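Setting Up Your Listening Library

Welcome to the part of the Nisia guide where the music finally comes in! If you have a big pile of albums on your computer (one of our testers brought along 396 of them, mostly post-punk and old highlife), put the kettle on and take your time.

1. Open Nisia and choose Library, then Add Folder.
2. Pick the folder that holds your albums. Nisia looks inside every folder within it, so you only need to choose the top one.
3. Wait for the green bar to fill. A large collection can take up to 58 minutes the first time, and you can happily play things while it works.

Note: Live recordings and bootlegs often arrive without track names. They'll be waiting for you under Unsorted, and you can name them whenever the mood strikes. 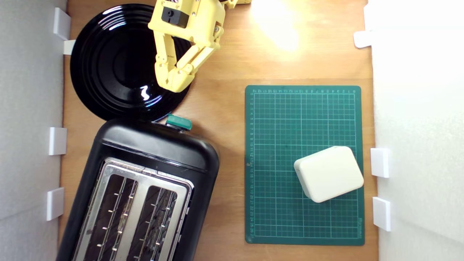 Albums and Playback

4. Open any album and check the running order. If a record such as Predow's "Cunside" shows its songs alphabetically, click Order and choose As Released.
5. Turn on Gapless if you like concept albums or long suites, where one song drifts into the next and a little silence would spoil the mood.
6. Set Volume Match to Album, which keeps the quiet songs quiet and the loud ones loud, just as the band left them.

Caution: Remove Folder also clears your ratings and listening notes for those albums. Your music files stay where they are, but the notes can't be brought back, so please use Save Notes first.

7. Click Done. Your newest albums will appear on the first shelf.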